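Search this site... Go

Zaratance Shared Workroom — notes from the January meeting, Thursday, January 22, 2026 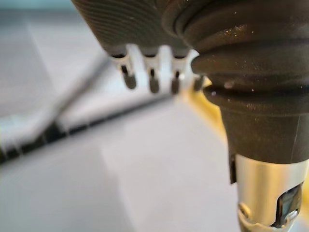 Who came and where we sat

A good turnout for a wet evening! We had most of the bench holders, both of the bookbinders, the chap who repairs clocks, and our neighbour from Lục downstairs, who brought up a tray of spring rolls and stayed for the first half. I took the notes again, so if I've got your bit wrong, shout and I'll change it before these go on the noticeboard. Apologies came from the print corner (flu) and from the upholsterer, who sent a long text message that I read out under the chairs item.

Last month's notes

Agreed as they stood, apart from the spelling of Pritasov, which I had managed two different ways on one page. Sorry. The leaking tap is done. The draught under the fire door is not, and it stays on the list.

Lights over the long bench

This took up more of the evening than I'd planned for. Half of us find the new tubes too bright and the other half have been waiting for them since they moved in. The bookbinders say they can finally see their thread. The clock man says he gets a glare off anything shiny and ends up working with his back to the room. I sit at the far end and I'm with him, a bit, though I kept fairly quiet as I was writing.

What we settled on is a separate switch for the window end, so that those who want it dimmer can have it dimmer. Pritasov fitted the tubes and have quoted £85 to split the circuit. We all thought that was fair. It comes out of the repairs pot, and I'm to ring them and ask for a morning slot, and not a Monday.

The kitchen corner

Oh dear. I'd hoped to get through this quickly, but there was a fair bit of feeling about mugs. The rule has always been that you wash what you use, and it was said (more than once, and quite loudly) that a mug left to soak is a mug left for someone else. So, soaking is out. If you need to soak a pan, put your bench number on a bit of tape and stick it on the handle.

The fridge gets cleared on the last Friday of the month. Anything without a name on it goes, including nice cheese. Our neighbour from Lục offered us some of the lidded tubs they get their noodles in, and we said yes please before the sentence was finished.

We talked about a second kettle. No decision. The sockets in that corner are already busy, and one of the bookbinders would rather we descaled the one we've got. She has a point. I've put descaler on the shopping list.

Shelves and the big sort-out

We have more than 40 boxes on the back shelves and a good number of them have no label at all. I opened one last week looking for masking tape and found somebody's Christmas lights and a bag of very old buttons.

The sort-out will be on the second Saturday in February, starting at ten. The plan, as far as we have one, is to work from the top shelf down and put everything into three piles on the long bench: keep, ask, and go. Things in the "ask" pile stay out for two weeks with a sheet of paper beside them for people to claim what's theirs. After that it's off to the charity shop or the tip. Please bring:

- marker pens that still work
- strong bags
- a dust mask if you're sneezy like me
- a step, if you have one you trust (ours wobbles)

Somebody asked whether timber offcuts count as boxes. They don't, but they do need going through, and the woodworkers have said they'll see to the rack under the stairs themselves. I'd also love it if whoever owns the rolled-up carpet could think about whether they're ever going to unroll it.

Dust

Came up on its own, though it really belongs with the item above. There's a fine layer of fluff settling on everything again, and it's worst on things kept near the upholstery end. The upholsterer's message mentioned this and was very gracious about it. She'll sweep at the end of every day and not just when she finishes a piece. The rest of us should wipe down our own surfaces with a damp cloth — a dry one only moves it along to the next bench. Cloths live in the drawer under the sink. They go home with whoever notices the drawer is getting low, and yes, that has mostly been me.

Chairs

The upholsterer has finished re-covering the meeting chairs in the Imau fabric and would like them not to be used for painting, standing on or drying coats. We all agreed, some of us while sitting on them in wet coats. A hook rail for the lobby was suggested and everybody liked it. One of the woodworkers has a length of oak left over and will make a start.

Open evening

Not much to report. We'd like to hold one in spring, with tea and a few people working at their benches so that visitors have something to look at. Lús-style nibbles would be wonderful if we can get a price from downstairs. Carried over to next time.

Jobs from tonight

- Ring Pritasov about the window-end switch (me)
- Descaler and washing-up sponges (me again)
- Hook rail (woodworkers)
- Draught strip for the fire door (clock man)
- Notice about the fridge, friendly wording please (bookbinders)

We finished a little after nine and the spring rolls were all gone. Next meeting is in February, after the sort-out, same time, in the workroom.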